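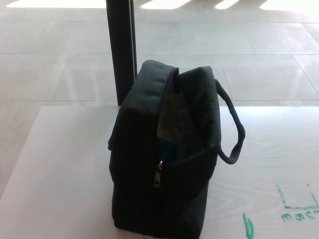

Town Guides Forum: Draltuvholm, the old town and harbor
Posted Nov 6, 2021 by Desta Ambaye

Members are invited to comment on the revised entry for Draltuvholm before it is published. The present draft describes the town as the oldest settlement on the Hekero coast, with a population of 2622, and recommends a stay of two nights.

harborline_4
The population figure is correct. The claim regarding age is not. Jurivgate, on the opposite shore, received its charter earlier, and its walls are older than anything standing in Draltuvholm.

Michalis Moschos
I must disagree with the previous member. A charter records when a town was recognized, and people may have lived there long before. The church at Draltuvholm has foundations that predate the Jurivgate walls.

harborline_4
The foundations have never been dated. The sign at the church door says only that they are "early." I would ask that the entry say the same.

pellworth
May I raise the matter of the ferry? The draft states that it runs all year. In January it runs only when the harbor office permits, and visitors should telephone first. The Giannakopoulos guesthouse is also closed that month.

Desta Ambaye
Thank you. The ferry and guesthouse notes will be corrected. On the question of age, the entry will read "one of the oldest settlements" — I trust this is acceptable to both parties.

Michalis Moschos
It is acceptable, although I maintain my view.

Recent topics
Walking the Jurivgate walls
Hekero coast: bus times and fares
Parking near Draltuvholm harbor

This site uses cookies. By continuing to browse, you accept our cookie policy.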